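Letport extends gripper comparison

29 December 2021

Letport has extended its comparison of two-finger grippers at the Prilwood workshop after the first 2,000 grasps failed to separate the two candidates, the Holst and the Larmont. Both are now being run on artificial fruit set out on a patterned cloth, with wrist camera and controller settings held constant. The total stands at 3,568 attempts. 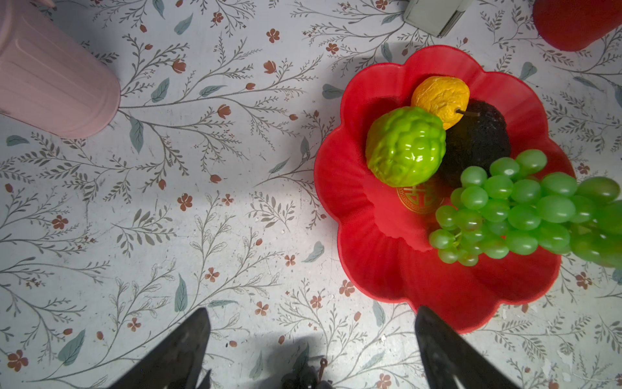

Lotte Wouters would have preferred the finger pads to be swapped first – in her view worn pads explain more of the missed grasps than the choice of gripper, and a new set takes up to 56 minutes to fit and calibrate.

Letport said pads would be replaced before the next block. Grapes remain the least repeatable item for both units, mainly at low closing force. Results by item and force setting are due in April.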